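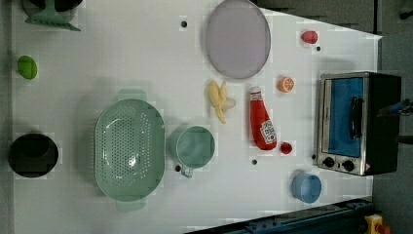 Mint-green colander and mug, with a toy banana, on a white tabletop.

About Stellier

Stellier checks what is printed on the boxes of household goods. Shops and importers send us the wording before it goes to the printer, and we tell them which parts they can back up. Often the answer is fewer parts than they hoped.

The company was started by Abilio Bermúdez, who had spent 17 years buying pots, pans and storage tubs for a chain of home stores. He signed off on a lot of adjectives in that time. "Professional grade" was the one that finally wore him down, as he had never met a supplier who could say which grade, or whose. We still ask. We are still waiting for a good reply.

Our office is in Kostholm, on the second floor of the old Skurby building, above a shoe repair shop. The entrance is on the side street and the bell works most days.

What we do

A client sends us a draft label, a web listing or a catalog page. We mark every statement a shopper might take as a promise. Then we ask for the paperwork: test reports, material sheets, the standard the report was measured against. A dishwasher test run 50 times does not support the words "for life," and we will say so in writing.

We keep a register of the claims we have reviewed, now at 2566 entries. "Eco-friendly" with nothing after it takes up a depressing share of them.

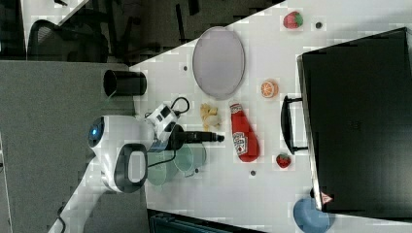 We have doubts about our own trade, too. Seals and badges sell well, and plenty of firms will rent you one. We don't issue a seal. Twice a client has offered to pay extra for something round and gold to put on the lid, and we turned it down both times — the shopper would learn nothing from it.

Who pays us

The companies whose labels we read. That is an awkward arrangement and you should hold it against us a little. Fees are fixed before we open the file and are the same whatever we find. Trevaskis, a small accounting firm with no stake in housewares, goes through our invoices every October.

Working with us

Send the wording and the reports together. A first read takes 2 weeks, longer if the reports are missing. We don't write slogans or suggest stronger ones. If you disagree with a finding, send evidence and we will look again — we have changed our minds before, and the register shows where.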